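From: Milagros Pereyra
To: skerkley-data
Subject: Re: [skerkley-data] kitchen set, episode lengths and what to keep
Time: 4:12 PM

On the April thread, Melnyk wrote:

> The kitchen set has 440 episodes in the index but the loader only
> returns 239. Is the rest missing or filtered? Also, are you still
> randomizing the layout between episodes? The validation loss on the
> plate task drops very fast and I suspect the policy is learning
> where the rack is and ignoring the head view. Last question, do you
> want the failed grasps removed before I start the next run?

Taking these in order.

1. Episode count. They are filtered. The loader skips anything without a reviewed flag, and review is behind. Nothing is missing on disk. If you pass the option to include unreviewed episodes you will get all 440, but please don't train on those yet. Some have a wrong task string because the operator moved on to the next prompt before pressing the pedal. I am correcting the strings by hand and expect to push a new index tonight.

2. Layout. Partly. Plates, and which slots of the rack they go in, change between episodes. The large items (oven, mug tree, dish rack) have stayed close to the same positions for the whole set. Two head views, both from the plate task:

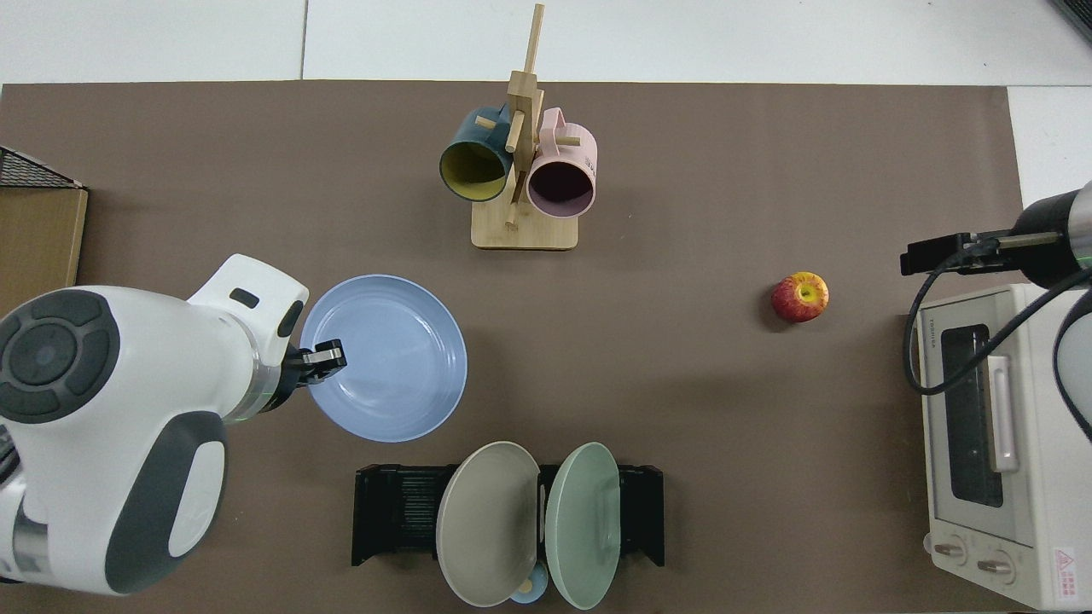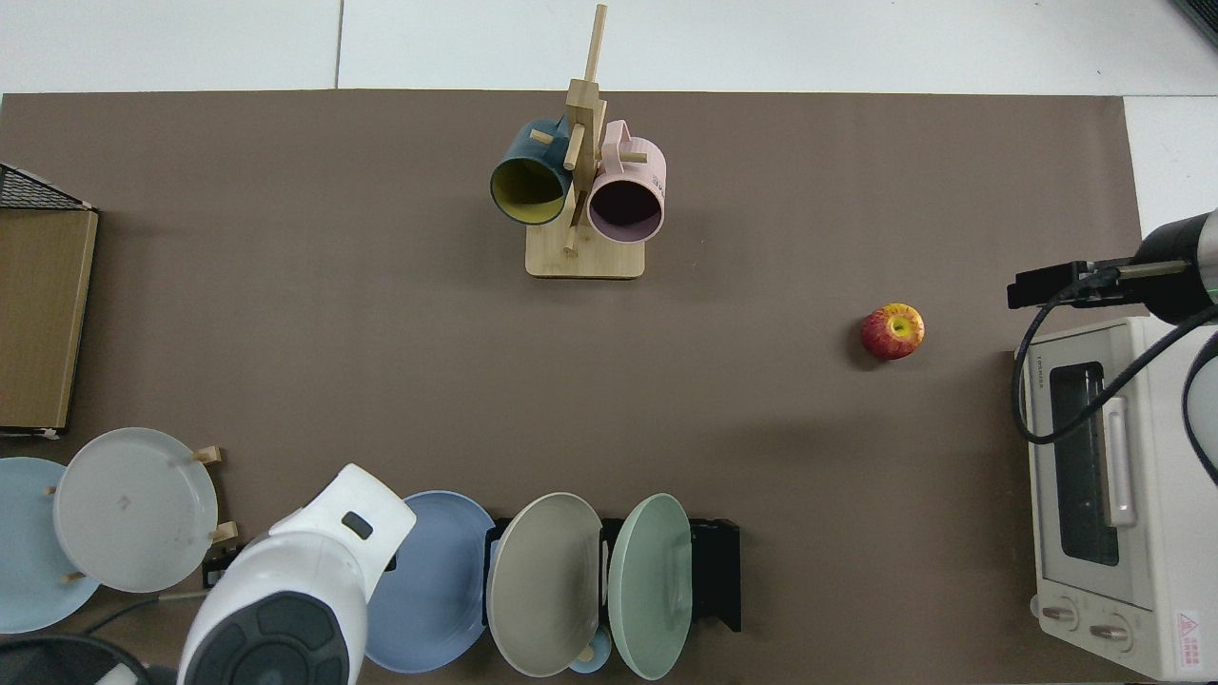 I agree the large items need to move. The plan for the next block is to shift the rack and the mug tree every 20 minutes, using the numbered positions on the Plevham layout sheet. The oven stays where it is until someone works out the power cable. I would also like to swap which arm does the pick. At present the left arm handles nearly all the plates and the right arm is parked, so half of the action vector is close to constant. That alone could explain part of your loss curve. Could you report the loss per arm on the next run?

3. Failed grasps. Keep them, provided the operator recovered within the same episode. A slip followed by a second attempt is useful data and we have too little of it. Remove an episode only if:

- the plate left the work surface
- the operator called a stop
- either wrist stream has a gap longer than 300 ms

The gap check is already in the Trunell export script. It writes a column called max_gap_ms, so you can filter on that directly. The other two conditions are in the operator notes as free text, which is not ideal. I'll add proper fields.

On episode length: the longest reviewed plate episode is 165 seconds, and most of that is the operator lining up the gripper with the rim. I would not trim it. If you need fixed windows, cut them at load time and leave the stored files alone. We had two versions of the mug set last year with different trims and it took a week to sort out which checkpoint had used which.

One request for anyone teleoperating: start with both grippers open and clear of the objects, and hold still for one second before the first motion. The segmenter uses that pause to find the start. Several operators begin moving as they press the pedal and the first part of the reach is lost.

The calibration file for the head camera was also replaced after a bolt was tightened. Old episodes keep the old file. The path is recorded in each episode header, so please read it from there and stop hard-coding it.

I will post here when the index is up.

Milagros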